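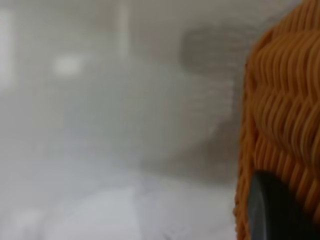

家用夹爪应该先学会慢

在共享工坊里做机械臂的人，大多先问能举多重、跑多快。我在 Funholm 工坊做了两个冬天的小型机械臂，现在的看法是，这两个数字对家里用的机器意义不大。更值得花时间的是手指碰到东西之后那一小段行程。速度可以低到让旁边的人不耐烦，但接触必须可控。

先交代一下我们做的是什么。一台桌面级的六轴臂，末端是两指夹爪，手腕上装了一个小摄像头。底座和连杆是工坊里现成的图纸，改动不多；手指是自己画的，前后做了14版。控制板用的是 Lullberg 的旧型号，论坛上资料多，坏了也容易换。整套东西没有什么新鲜之处，我也不打算把它卖给谁。

早期几版手指是平面的，夹方盒子很好用。换成毛线、布团、海绵这类东西，问题就出来了。软的东西没有明确的边界，手指碰上去，电机电流几乎不变，程序以为还没夹到，继续收，结果要么压得太深，要么把东西从侧面挤出去。后来我们把指尖改成圆头，外侧带弧度，闭合速度降到原来的三分之一，情况好了一些。

Lavanya Krishnan 不同意我的做法。她在工坊里主要做电路，主张加力传感器，不要靠降速来掩盖感知上的不足。她的话有道理。传感器装上以后，数据确实比看电流清楚得多。可是装了传感器的那一版，线从手腕绕过去，转到某个角度就会被拉紧，一个月里断了5次。家里的机器没有人每周拆开检查，断一次线，多半就进了柜子再也不出来。所以我仍然倾向于结构简单、动作慢的那一版，把传感器留给愿意维护的人。

手腕摄像头也有争论。装在手腕上，离物体近，手指和物体的关系看得直接，遮挡也少。缺点是对焦距离一近，远处全是糊的，桌子那头有什么基本分辨不出来。有人因此想再加一台俯视的。Zerrin Tatlı 试过两台同时用，标定花掉了整个7月，桌子被人挪过一次就要重来。我认为单台够用，前提是承认它只管最后一段距离，前面的定位用固定的工位来解决。东西放在哪里，由人来定，这并不丢脸。

说到这里，就碰到我真正想谈的事。业余项目很容易照着公司的演示视频来定目标，一上来就要"什么都能抓"。我们自己也写过这样的计划，贴在工坊墙上，列了十几类物品，从鸡蛋到螺丝刀。半年以后，一类都没有做扎实。后来把清单砍到只剩软质物品，进度才正常起来。记录本上软质物品一共试了509次，失败的那些，多数出在松手，夹取倒在其次。纤维会挂在指缝里，手指张开了，东西还跟着走。这种毛病在演示里看不到，只有反复做才会遇上。

成本也应该摆出来说。工坊的会费和打印材料不算，单是电机和控制板，花的钱足够买一台不错的缝纫机。如果目的是省家务，这笔账怎么算都不划算。我支持在家里做机器人，理由是做的人会因此弄懂一些东西，比如什么叫间隙，什么叫回差，为什么同一段程序早上和晚上跑出来不一样。把它说成家务帮手，对来参观的人不太公平，他们回去以后会失望。

安全方面我比较固执。Ayantu Ejigu 常带孩子来工坊，她提过一个要求：机械臂通电时，一个成年人单手要能把它推开。我们照办了，限了电流，负载因此最多只有104克。有人嫌少。我觉得对一台放在饭桌高度的机器来说，这个顺序是对的，先确定人推得动，再看剩下的力气能做什么。公共工坊最好把类似的要求写进使用守则，口头说说不够，换一批人就没有了。

还有图纸。Funholm 的老规矩是完成了才公开，我建议改掉。14版手指里，对后来的人最有用的大概是第六版，它失败得很彻底，指尖太软，夹东西时向外翻。没有那一版的尺寸和记录，别人还会再画一遍。现在我把每一版都放进工坊的共享文件夹，包括断线的那个，文件名后面注明了毛病。第十五版还没有画，准备先把指缝的问题处理掉，可能会在手指根部加一片挡板。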